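Sunday was supposed to be for the garden, but it rained, so I finally made a start on the spare bed, which has been collecting things since November (I know, I know!).

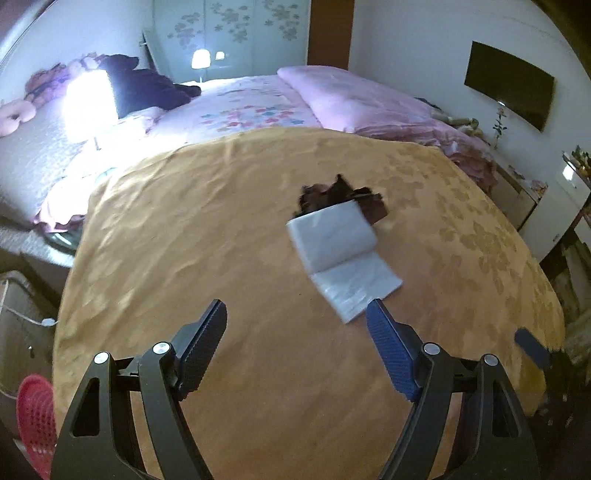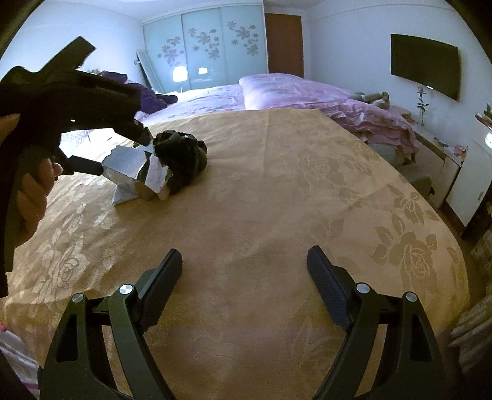

The bed, still very much in progress, floral quilt and all.

Ffion rang halfway through and kept me talking for 23 minutes, so the clothes are still in a heap. I did at least decide to keep the flowery quilt, and I'm folding up every plastic bag worth saving. The wardrobe can wait until next weekend.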